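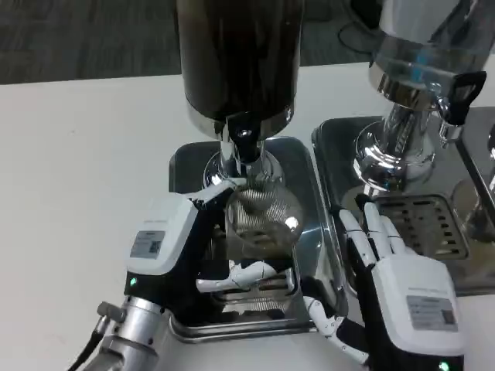

Two-handed coffee work at the club's white table, with a mesh cup held under the grinder spout.

The Munden Robot Coffee Club is a student club at Munden College, in the town of Arnelley, whose members teach a two-handed robot to grind and prepare coffee. It grew out of an evening class in robotics and is known in the area mostly for its open house every May, when townspeople are welcome to come in, ask questions and (if the morning has gone well) go home with a cup.

History

The club was started by Margus Lepik, who taught the evening class and had grown a little tired of having his students stack the same foam blocks term after term. He wanted a job that everyone in the room already knew how to do by hand, and coffee was the obvious one, as there was usually a pot going at the back anyway. The first group had 12 members. They met in a carpeted seminar room, and the club has stayed there ever since, even after it was offered a larger space downstairs.

Early work was slow going. Members spent most of their first year on the single step of holding a cup under the grinder, and the club's notebooks from that time are full of cheerful complaints about spilled grounds. In November 2019 the club entered the Rornmont Student Automation Meet for the first time and placed fourth among 46 teams, a result that still gets mentioned at nearly every meeting.

Equipment

The robot has two white hands with jointed fingers, and either one can be given the holding work. The coffee equipment stands on a plain white table and includes a grinder with a tall dark hopper and a second chrome machine with a glass container on top, each in its own stainless-steel tray. Grounds are caught in a fine metal mesh cup, which the members like for its light weight, though it is a good deal harder to grip than a mug.

Meetings and teaching

New members begin by making coffee themselves and writing down every movement, which takes longer than most of them expect. After that they work in pairs, one running the robot and one keeping the log. Darcy Tamihana, a former member who came back to lead the beginners' group, put together the handbook now used for this, and it has been passed along to a sister club in Declercq. By the end of its latest school year the club had logged 3668 practice runs, with around 1000 of them by beginners.

See also

Rornmont Student Automation Meet
Munden College
Arnelley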